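The Ferry Money

Dineo Tshabalala found out about the money when the bank sent the letter to the wrong sister. It was addressed to their mother, care of Inmaculada Lozano, who had not lived at that number for nine years and who opened it standing up in the hall of the house in Ovdale with her coat still on.

The letter said the account held 3,919 dollars. It said the account had been inactive and would be closed if no one claimed it.

Inmaculada called Dineo that night. They had the same mother and different fathers, and they talked on the phone maybe twice a year, usually when someone had died.

"Did you know she had an account in Lekance?" Inmaculada said.

"She never went to Lekance."

"Well, the money did."

Dineo wrote the number down on the back of a gas bill. She was at the kitchen table with the radio on low. She asked when the last deposit was, and Inmaculada said it was in January, the year before their mother went into the hospital. The deposit was small. They were all small, and they went back a long way.

They agreed to meet at the ferry landing, which was halfway for both of them. Dineo got there first. The waiting room had been painted since she was a girl, and the woman who used to sell rolls from a cart was gone. There was a machine instead. Dineo bought a coffee from it and sat by the heater and read the schedule on the wall, though she already knew which boat they were taking.
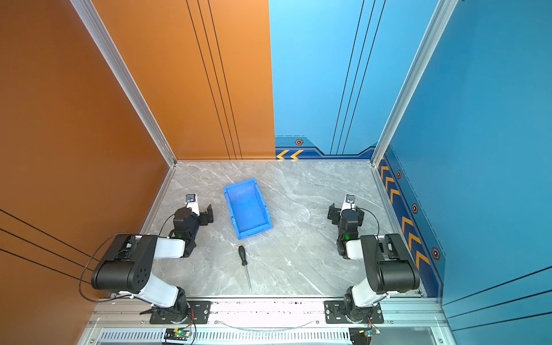 Photo: Pliline Picture Desk

Inmaculada came in with a plastic folder under her arm. She had gotten heavier and cut her hair. She kissed Dineo on one cheek and sat down next to her.

"I brought the death certificate," she said. "And mine, and yours. Birth, I mean."

"How do you have mine?"

"It was in her things. I took the whole box. You said you didn't want it."

Dineo had said that. She had said it in the parking lot after the funeral, and it had been true then.

The crossing took an hour. They sat inside because of the wind. Inmaculada had made egg sandwiches and she gave Dineo the one with less mayonnaise without asking. A man across the aisle slept with his boots off. When the boat turned past the breakwater the engine got louder, and they had to lean toward each other to talk.

"I think it was for Gerrit," Inmaculada said.

"Which one?"

There had been two Gerrits. Gerrit Baloyi had been Dineo's father. Gerrit Shezi had rented the back room for two winters when the girls were in school. Their mother used to say she could yell one name and get the dishes done twice.

"Shezi," Inmaculada said. "He moved to Lekance after. He was sick, I remember that. She used to get letters."

"She told me those were from the church."

"She told me they were from the insurance."

Dineo looked out the window. The water was brown close to the boat and gray farther off. She remembered Gerrit Shezi as a tall man who fixed the back steps and would not eat onions. He had taught her to whistle with two fingers. One day his room was empty and the bed was made, and their mother put the sewing machine in there and that was the end of it.

The bank was on the main street, between a shoe store and a place called Modise that sold lamps. The clerk's name was on a little stand on his desk, Pravesh Shabalala. He was polite and very young. He read all three certificates, and then he went away and came back with a printed sheet.

"It's a joint account," he said. "Your mother and a Mr. G. Shezi. He passed in the spring of the same year. So it comes to the two of you, unless he had family."

"He didn't," Inmaculada said.

"Did they take money out?" Dineo asked. "Over the years?"

He turned the sheet around so they could see it. There was one withdrawal. It was for 3,118 dollars, and it had been made in August, the summer Dineo started at the nursing college.

She read the line again. That summer her mother had handed her an envelope at the bus station and told her it came from selling the sewing machine. Dineo had never thought about what a used sewing machine would bring.

"Is that yours?" Inmaculada said.

"I think so."

"Huh." Inmaculada pulled the sheet closer. Her face didn't change much. "I wondered how she did that."

They signed where the clerk told them to. He said it would take five business days and offered them each a peppermint from a dish.

Outside it had started to rain. The next boat wasn't until four, so they walked up to the cemetery behind the church and looked for his name. It took a while. The stone was a plain one, set flat in the grass, and someone had paid for it properly, with the dates cut deep. Inmaculada wiped it with her sleeve.

"She paid for this too," she said.

"Probably."

They stood there until their shoes were soaked. Then Dineo put two fingers in her mouth and tried to whistle, and only air came out, and she tried again.

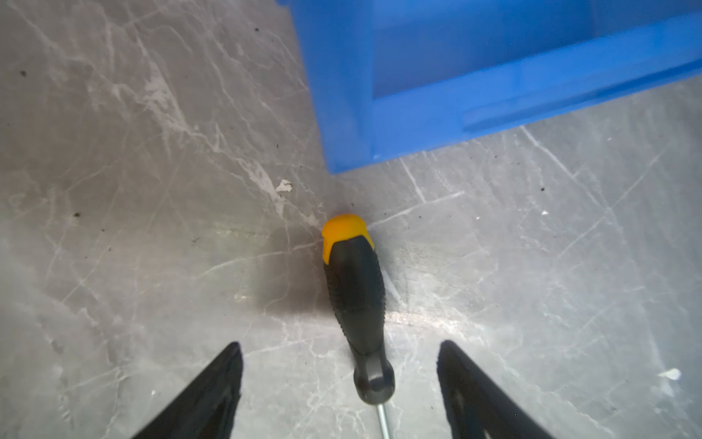 Pravesh wrote under the story that he had read it on his lunch break and wanted to know whether the mother and Mr. Shezi had been a couple, or whether she only owed him something, because he had gone back to the part about the made bed and still couldn't decide. He also thought a joint account would have needed both signatures for the big withdrawal, so the tenant must have agreed to pay for the college, and he wished one of the sisters had said so out loud on the boat home.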